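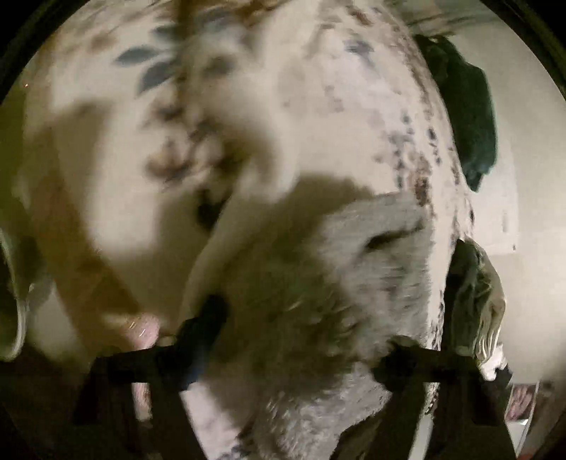
1/ Seit Januar arbeite ich an der Wahrnehmung für weiche Textilien: Decken, Felle, Fleece, alles ohne feste Form. Ich schreibe hier mal zusammen, was am Softwareteil hängt. Wird ein längerer Thread.

2/ Die Aufgabe klingt klein. Ein flauschiges weißes Bündel liegt auf einer weißen Bettdecke, der Greifer soll das Bündel fassen und nicht die Decke. Für die Segmentierung ist Weiß auf Weiß der schlechteste Fall, den ich bisher hatte.

3/ Farbe hilft kaum. Die Decke geht im Licht fast ins Weiße und in den Falten ins Beige, das Fleece hat selbst graue Stellen. Wer nach Farbe trennt, bekommt als Objekt entweder alles oder ein paar Faltenschatten.

4/ Was trägt, ist die Textur. Zotteliger Flor gegen glatten, bedruckten Stoff. Wir rechnen deshalb auf kleinen Kacheln ein Texturmerkmal und geben das als zusätzlichen Kanal ins Netz. Auf unserem Testsatz war das der größte einzelne Sprung, den wir mit einer Änderung geschafft haben.

5/ Das Problem dabei: Bewegungsunschärfe. Sobald die Finger am Stoff sind und jemand zieht, ist genau die Textur weg, auf die wir uns verlassen. In der Bildmitte verschmiert alles, am Rand bleibt es eher scharf. Die Maske zerfällt also in dem Moment, in dem man sie braucht.

6/ Erster Versuch war, unscharfe Einzelbilder einfach wegzuwerfen. Schärfemaß drüber, Schwelle, fertig. Damit haben wir beim Greifen so viele Bilder verloren, dass die Policy in der Kontaktphase praktisch blind gelernt hat. Haben wir zurückgebaut.

7/ Jetzt läuft es anders. Die Unschärfe wird pro Kachel geschätzt und geht als Konfidenz mit in den Tracker. Der Tracker heißt bei uns Rovia und hält die Maske über 16 Bilder. Ist eine Kachel unscharf, zählt der alte Zustand mehr als die neue Messung.

8/ 16 ist kein schöner Wert, er ist ausprobiert. Bei weniger flackert die Kontur, bei mehr klebt die Maske an der alten Stelle, wenn das Bündel schnell angehoben wird.

9/ Nächster Punkt, Schatten. Hand und Greifer werfen einen großen weichen Schatten auf die Decke, und der wandert mit. Das Netz hat ihn lange als eigenes Objekt geführt. Teilweise mit höherer Konfidenz als das Fleece.

10/ Abhilfe war hier langweilig: Schatten als eigene Klasse labeln und im Planer ignorieren. Wir hatten vorher zwei Wochen in eine Schattenentfernung als Vorstufe gesteckt. Die hat helle Falten mit aufgehellt und sonst nicht viel gebracht.

11/ Der Aufdruck auf der Decke ist auch so ein Fall. Blaue Blätter, dazu ein Band aus kleinen braunen und grauen Sprenkeln. Für uns erst mal nur Muster. Für den Detektor waren die Sprenkel dichte Kanten, und dichte Kanten hieß im alten Modell Flor.

12/ Im Gegenzug hat ein bedruckter Stoff einen Vorteil: Man kann ihn verfolgen. Auf glattem Weiß findet der optische Fluss nichts, auf den Blättern schon. Daraus schätzen wir, ob sich die Decke mitbewegt, wenn am Bündel gezogen wird. Wenn ja, ist wahrscheinlich beides im Griff.

13/ Diese Mitbewegung ist inzwischen unser wichtigstes Signal für einen Fehlgriff. Kraftmessung haben wir am Handgreifer nicht, also muss es aus dem Bild kommen.

14/ Zur Optik. Wir nehmen mit Fisheye auf, das Bild ist rund, die Ecken sind schwarz. Eine Decke sieht darin aus wie eine Kugel. Man gewöhnt sich beim Anschauen schnell daran, die Geometrie im Code gewöhnt sich nicht.

15/ Wir entzerren trotzdem nicht das ganze Bild. Nach dem Entzerren ist der Rand so gestreckt, dass das Netz dort nur noch Matsch sieht. Segmentiert wird im Rohbild, und erst die Kandidaten für Greifpunkte werden über das Kameramodell in Strahlen umgerechnet.

16/ Das spart auch Rechenzeit. Auf dem kleinen Rechner in Tenholm läuft die Segmentierung so mit 29 Bildern pro Sekunde. Mit voller Entzerrung davor war es deutlich weniger, und die Regelung hat angefangen zu stottern.

17/ Die Kamera liefert 60. Die Differenz ist nicht schlimm, solange die Zeitstempel stimmen. Sie haben eine ganze Weile nicht gestimmt.

18/ Kurz dazu, falls jemand dasselbe sucht: Wir haben den Zeitpunkt gestempelt, an dem das Bild im Prozess ankam. Bei Last waren das mal mehr, mal weniger Millisekunden Versatz zur Pose. Auf starren Teilen merkt man davon wenig. Bei Stoff greift man daneben, weil der Rand des Bündels schon woanders ist.

19/ Seitdem kommt der Stempel vom Sensor, und Pose und Bild werden interpoliert zusammengeführt. Wenn ich eine Sache an den Anfang des Projekts legen könnte, wäre es die.

20/ Finger im Bild. Bei einem handgeführten Greifer ragt immer wieder mal eine Fingerkuppe hinein, meist unscharf und am unteren Rand. Die schwarzen Greiferfinger maskieren wir fest, die menschlichen gehen so nicht, weil sie jedes Mal woanders sind.

21/ Dafür gibt es ein eigenes kleines Modell, das nur Hand oder nicht Hand sagt. Was Hand ist, wird im Training ausgegraut. Sonst lernt die Policy, dass ein Griff gelingt, wenn links unten etwas Hautfarbenes auftaucht. Das ist uns im ersten Durchlauf passiert.

22/ Die feste Maske für den Greifer hat auch einen Haken. Die Backen bewegen sich, also hängt die Maske an der Öffnungsweite. Wir lesen die Öffnung aus dem Bild und schlagen in einer Tabelle nach. Unelegant, läuft seit Wochen ohne Ausfall.

23/ Zum Planer. Er heißt Farahani und ist älter als das Stoffprojekt, er wurde für Kartons geschrieben. Er erwartet pro Objekt eine Pose. Ein Fleecebündel hat keine sinnvolle Pose.

24/ Wir geben ihm jetzt statt der Pose eine Liste von Greifpunkten mit Annäherungsrichtung und Bewertung. Bewertet wird vor allem, wie weit der Punkt vom Rand der Maske entfernt ist und ob dort eine Wulst liegt. Wülste lassen sich von zwei Seiten fassen, flach aufliegender Stoff nicht.

25/ Die Wulst erkennen wir über Helligkeitsverläufe, also über das Licht von oben. Dreht man die Lampe, ändert sich das Ergebnis. Ist bekannt, steht als offener Punkt im Tracker, und Tiefe wäre die saubere Lösung.

26/ Tiefe haben wir probiert. Auf langem Flor war die Messung so verrauscht, dass die Oberfläche um mehr als die Fingerdicke gesprungen ist. Vielleicht liegt das am Sensor. Ich will es mit einem anderen noch einmal testen, bevor ich dazu etwas behaupte.

27/ Hintergrund ist weniger egal, als ich dachte. Aufgenommen wird in normalen Räumen, da hängt auch mal dunkelgrüner Stoff an der Seite. Der ist ebenfalls weich und faltig und landet gern in der Kandidatenliste.

28/ Derzeit filtern wir das über die Strahlen: Was nicht in den Arbeitsbereich vor den Fingern fällt, fliegt raus. Im Rohbild hätte ein einfacher Kreis gereicht, aber der schneidet bei großen Decken zu viel weg.

29/ Tooling. Das Label-Werkzeug ist eine Eigenentwicklung namens Dornden. Es kann im Wesentlichen eine Sache: eine Maske zeichnen, über die Sequenz propagieren und dort anhalten, wo sich der Tracker unsicher ist. Korrigiert wird nur an diesen Stellen.

30/ Bei Stoff hält es natürlich öfter an als bei Kartons. Trotzdem ist es viel schneller als Bild für Bild. Unscharfe Bereiche bekommen dort ein eigenes Label "unklar" und gehen nicht in den Loss ein. Vorher hat jeder die Kante dort gezogen, wo er sie vermutet hat, und das Netz hat unsere Meinungsverschiedenheiten gelernt.

31/ Offen ist noch einiges. Das Modell verwechselt Fleece mit stark geknülltem Baumwollstoff, wenn das Licht flach kommt. Und wenn 2 flauschige Teile aneinanderliegen, macht es eins daraus. Für das zweite habe ich bisher nicht mal eine Idee, die ich gut finde.

32/ Dienstag geht die neue Version von Rovia auf den Rechner in Tenholm, mit der Konfidenz pro Kachel auch im Planer. Bisher sieht der nur die fertige Maske. Ich hänge die Ergebnisse hier an, auch wenn sie schlechter sind.

33/ Nachtrag zu 7, weil die Frage kam: Nein, kein gelernter Tracker. Ein rekursiver Filter auf Kachelebene, den man in einer Datei lesen kann. Gelernt hatten wir auch einen, der war auf scharfen Bildern besser und auf unscharfen nicht zu debuggen.

34/ Nachtrag zu 18: Prüfen kann man den Versatz mit einer blinkenden LED und einer schnellen Drehung. Beides aufnehmen, übereinanderlegen, Versatz ablesen. Am besten einmal im Leerlauf und einmal unter Volllast.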